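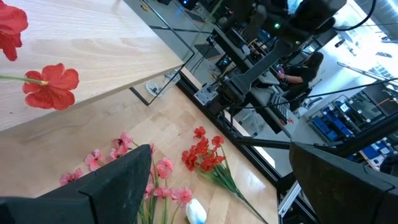
Beatriz Vieira and the long way to a first film

Beatriz Vieira has produced television for most of her working life, but only last month she finished a film that carries her own company's name. The company is called Arruda, like the village of her grandmother, and it has 7 employees. The film is "Skavard", a drama of 86 minutes about two brothers who inherit a ferry.

We met in the office of the company, on the second floor, above a bakery. She had come from a meeting with the distributor and asked for a coffee before any question.

"I did not plan to be a producer," she says. "I studied accounting. A friend needed somebody to look at the budget of a children's series, and I stayed for eleven seasons. When you know where the money goes, people begin to ask you also where it should go."

The script of "Skavard" reached her through its director, Temitope Ogunleye, who had made two short films and many commercials. Vieira read it on a train and called him the same evening. He remembers the call well. "She did not say that she loved it. She said the third act needed a boat we could not pay for, and asked if I was ready to write it again. I liked that very much."

He wrote it again four times. The boat stayed, but it leaves the harbor only once.

The financing took almost three years. Two public funds refused the project before the broadcaster Brovdale entered with a third of the budget, in exchange for the television rights. Vieira speaks of this period without complaint. "A refusal in writing is useful. They explain what they did not understand, and often it is something that was really not clear."

I ask her about streaming, and if a film of this size still needs a cinema. She thinks for a moment. "For the money, maybe no. For the film, yes. At our first screening in June there were 847 people in the hall. The sound designer was sitting behind me and I heard him breathe out when the engine scene was finished. I would not like to lose this."

Ogunleye is more doubtful. He believes that most viewers will see "Skavard" at home, and he mixed the dialogue with that in mind. "My mother watches everything on a tablet in the kitchen," he says. "I want her to understand the words."

The next project of Arruda is already in development, with the working title "Flavident". It is a comedy series about a family of dentists, and Vieira hopes to shoot it next spring, if the broadcaster confirms. Ogunleye will direct the first 2 episodes.

"Skavard" opens in cinemas on Thursday, July 25, 2024.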